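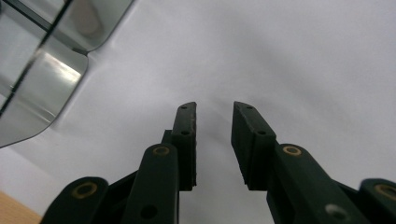

Melbridge Handling Project
Progress report to the Iradura Fund, equipment and planning section
Prepared by Salma Filali, 22 August 2019
Reviewed by Abdelghani Ragab

1. Period and scope

This report covers equipment purchases, spending against the equipment line, and planning for the second half of the grant. Technical results on grasp planning are reported separately by Zineb Shehata and are mentioned only where they affect a purchase.

The period opened in May with the handheld gripper tools approved and the fixed arm still under review. At the close of the period the handheld tools are in use and the arm order has been held. The reasons are in section 4.

2. Handheld gripper tools

The plan called for 12 handheld tools. All are assembled. Ten are assigned to daily recording work and two are kept as spares, with one of the spares currently stripped for parts.

Fingers and linkage arms are dark green printed plastic. The arm ends carry brass bushings at the pivots. The first build had bare plastic pivots, and wear there was the main cause of lost recording days early in the period. Bushings were added to the parts list as a change request and paid from the consumables line. Abdelghani Fahmy refitted the tools over two weeks. Play at the pivots is now checked at the Monday inspection and entered in the maintenance log.

Finger surfaces scuff in normal use. Light scuffing is accepted. A finger is replaced when the edge is chipped or when the two tips no longer meet squarely. Replacement fingers are printed in house, and the unit cost is low enough that we do not track it by tool.

Camera mounts were bought from Metwally as a single lot. Two were returned for a cracked clamp and replaced under the supplier's terms. No further mount purchases are planned.

3. Work surfaces and test objects

The request in the original proposal was for purpose-built test benches. These were dropped from the plan after the first site visit. Ordinary wooden tables with a white covering have met the need, and the bench money has been moved to storage and test objects with the agreement of the fund's program officer.

Clear plastic objects remain the hardest class for the vision software. Reflections off the faces shift as the tool moves, and the outline is often lost against a pale background. Zineb Shehata has asked that clear containers make up a larger share of the next object purchase. A revised object list is attached to the financial return. The main changes are:

More clear containers, in at least three sizes.
Fewer boxed goods, where results have stopped improving.
Spare white sheeting, bought by the roll.

4. Fixed arm

The proposal named a tabletop arm from Prokositz as the first choice. Two quotes were obtained, one for the arm alone and one for the arm with controller, training and a two-year service plan. The second quote came in above the approved amount. The first would leave us without a service route, and the supplier has confirmed that service cannot be added after delivery.

The order was put on hold in order to compare three options.

Option A. Buy the arm with the full service plan and reduce spending on storage and objects.
Option B. Lease the arm for 12 months with service included, and decide on purchase near the end of the grant.
Option C. Keep to handheld recording for the whole grant and test on a partner's arm at agreed times.

Our preference is Option B. The total cost is higher if the lease is later followed by a purchase, but the spending falls within the approved amount for each year and the arm would be on site when the trained models are ready for testing. Option C depends on access we do not control. Option A would cut into the object list at the point where more variety is needed.

The finger geometry must match between the handheld tool and the arm, or the recordings lose much of their value. Salma Hegazy has drawn an adapter plate that lets the same printed fingers be fitted to the arm's flange. It has been checked against the supplier's drawings only. A physical fit check will be made before any lease is signed.

5. Spending

The equipment line is 55 percent spent. The amount held for the arm is not included in that figure.

Consumables are over plan by 800 dollars. The whole of the overrun comes from the brass bushings and the reprinting of the linkage arms to accept them. We ask that it be covered from the unspent bench allowance. No increase in the total grant is requested.

6. Risks

Supplier lead time. Prokositz has not given a firm delivery date for either a lease or a purchase. Arm testing cannot be scheduled until it does.

Storage. Recorded data is growing faster than planned. The present drives will be full before the next report if recording stays at the current rate. A quote for added capacity is being sought.

Staff time. Tool repair falls mainly on one person. Salma Hegazy is being trained on assembly and pivot adjustment as cover.

7. Decisions requested

Approval to pursue Option B and to release the held amount in yearly parts.
Approval to cover the consumables overrun from the bench allowance.
Acceptance of the revised object list.

A reply on the first item is needed before the current lease quote expires. The other two can wait for the regular review meeting. Questions on the quotes should go to Abdelghani Ragab, who holds the supplier correspondence.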